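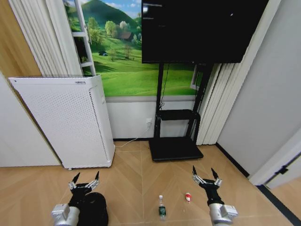

Wasserflasche mit grünem Etikett auf dem Holzboden.

Drei Monate wohnt der Gidden jetzt bei mir, Zeit für ein paar Worte! Ich wollte einen Lesesessel, in dem man auch mal die Beine hochziehen kann, und bin nach langem Hin und Her bei diesem hier gelandet (127 Euro im Angebot, da konnte ich einfach nicht nein sagen).

Der Aufbau hat mich 40 Minuten gekostet — allein, mit Kaffeepause. Die Anleitung ist winzig gedruckt, Schritt vier habe ich prompt falsch herum gemacht.

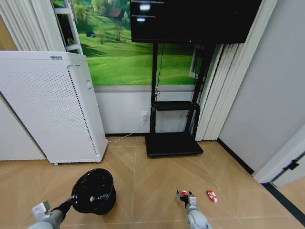

Sitzkomfort: richtig gut! Die Rückenlehne stützt genau da, wo ich es brauche, und nach 600 Seiten Krimi tat mir nichts weh. Nur die Armlehnen könnten einen Tick breiter sein, meine Teetasse steht da eher auf gut Glück.
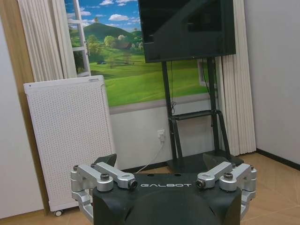
Meine Freundin Krystyna findet ihn übrigens zu weich und schwört weiter auf ihren alten Takow, aber die sitzt auch beim Lesen wie in der Schule. Der Bezug fusselt ein bisschen, und beim Aufstehen knarzt es hinten links. Vier von fünf Sternen, den passenden Hocker habe ich schon bestellt.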